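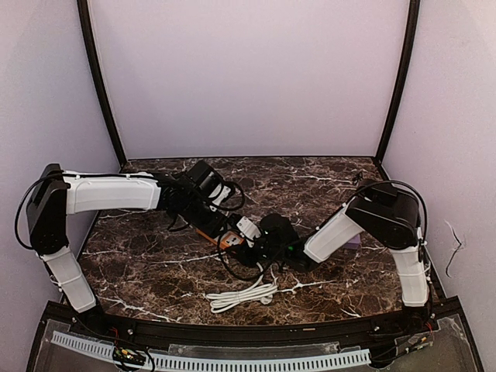

Can a policy trained on two-arm demonstrations still finish a task when one arm starts late? In our tests it can, provided the late starts are in the training set and the two arms are predicted in one joint action chunk.

Newsletter > Research Notes > Bimanual Manipulation

December | By the Cirudon methods group

Work on the Endadus policy this quarter dealt with timing between arms. The earlier version used a separate action head for each arm and shared only the image features. It handled single-arm steps well and did poorly wherever both grippers had to work close together, as they do over the power strip and its bundled cord.

The revised version predicts both arms in one chunk of 45 steps. We collected 118 demonstrations of the power strip task, then made delayed copies by holding one arm at its start pose for up to 60 control steps. A delayed copy was kept only if replay in the Kubiak simulator showed no contact between the arms. The filter removed more copies with the left arm held than with the right. We have not looked into why.

With joint prediction and delayed copies together, the policy waits for the slower arm before closing on the cord. With delayed copies alone, it tends to close early and then reopen. Joint prediction alone gives a smooth approach but stalls if the delay is long. Changing the random seed across 6 training runs did not alter that ordering.

Two limits apply. All trials used one tabletop and one fixed camera view, and cable shape was not tracked, so failures caused by the cord are logged under grasp errors. Separate labels are planned for the next release of the Stellico logging tool. The delay script is in the group repository under the same name as before, and the default hold length has changed, so check old config files before rerunning.

Contact the methods group | © Cirudon | Back to top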